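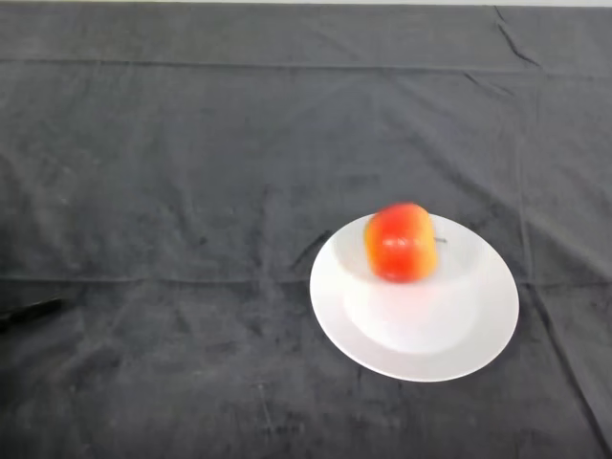

I've been meaning to write about work since November, when Jultetti (we do table setup and breakfast trays for conference hotels) started putting robots on the tray line. People keep asking me if I still have a job. I do! It's a different job, though, and some days I spend it caring a whole lot about things like an apple in a white bowl on a white plate, on top of a dark gray cloth full of fold lines. That's the fruit setting. I used to put out 200 of those before the sun came up and never once thought about it, and now I can talk about it through an entire lunch break.

So the way it goes now is that the two Farkard arms take the front half of the line and we take the back half. They do plates, bowls and whole fruit. We do anything with a lid, anything that drips, and all the special diet trays. I also get an hour a day at the practice table with Citlali Trujillo, who used to run the line next to mine and is now our "cell lead" (same locker, new badge, a bit more money, she earned it). We set things out, we run it, we write down what went wrong, we set it out again. White on white is a pain. So is a shiny apple, depending on which lights are on. And wrinkles! I spent 15 years smoothing tablecloths flat with my forearm, and now I get told to leave the creases in because the hotels sure aren't going to iron for us.

My wrists feel better. I'll say that first because I was pretty loud about not wanting any of this, and my sister reads this blog and will remind me. I haven't worn the brace since before Christmas. The 4 a.m. start is a 5 a.m. start now too, and if you've ever had a 4 a.m. start you know what that hour is worth.

What I don't like is how quiet it got. There were six of us on the early line and now there are three. Two moved over to the Plivbridge building and one took the buyout and went to cook at a school, where she says the kids are louder than we ever were. But we used to sing on that line, badly, and you can't really do that with three people and a stop button to watch.

The other thing is the numbers. We have a screen now. Yesterday it said 149 trays by first break and I caught myself feeling bad about it, like I'd let the screen down. Citlali says to hang a towel over it. She's only half kidding, I think.

Anyway, training on the Edet software starts next week and I have to find my reading glasses before then. If you've been through it, tell me how bad the login part is.

Posted Wednesday, January 29, 2025 | Contact me | © 2025 All rights reserved | Back to top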